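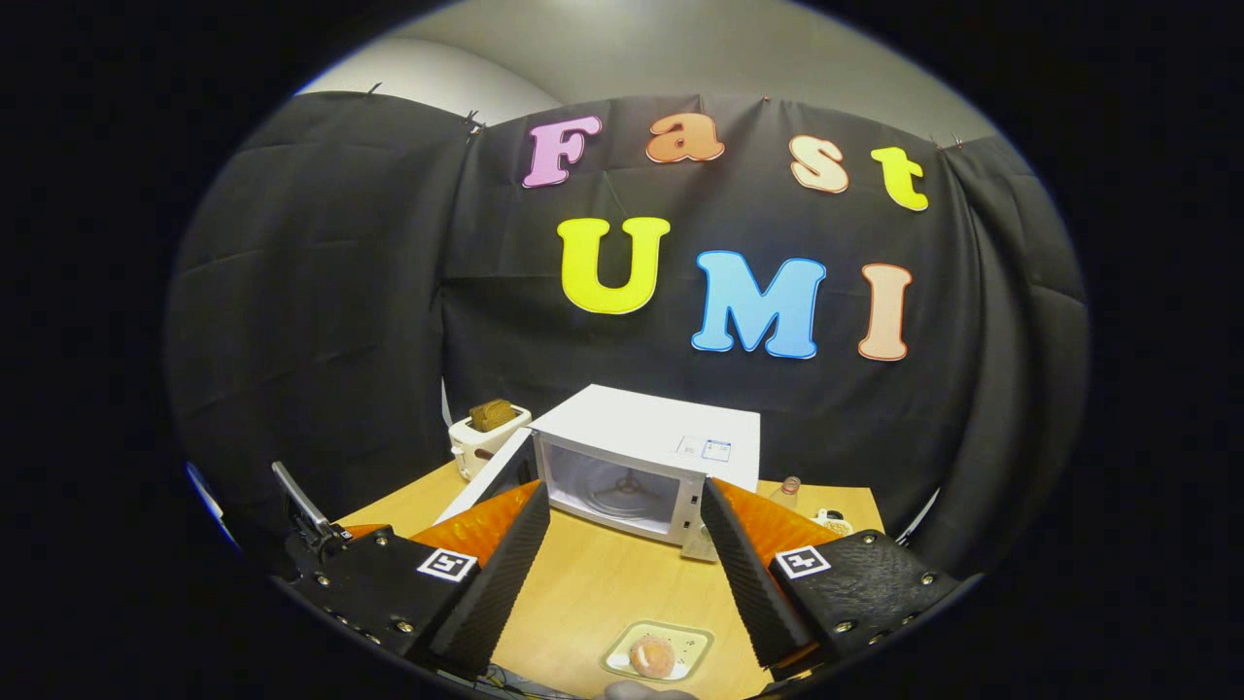 Can I vote in a party primary if I'm registered with no party?

Clotilde Pruvost
I moved to Grollau last year and registered without picking a party. There is a county commission primary in April and I only care about one of the races. The clerk's website has two pages on this and they don't agree. Do I have to join a party first?

bruravitz_73
Depends on your state. Mine lets you ask for either ballot at the table. Just go and ask.

M. Sabatier
It depends on whether the primary is open, closed or somewhere in between. In a closed one you have to be registered with the party by a cutoff date, and that can be weeks ahead. Call the clerk and ask for the deadline to change affiliation. Get the name of the person you talk to. I missed mine by 3 days once and had to wait for the general.
Also check for nonpartisan races. Those are often on a separate ballot anyone can have. Our last commission seat was decided by 218 votes.

Clotilde Pruvost
Called. It's closed, and I have 13 days left to switch. Form is in the mail.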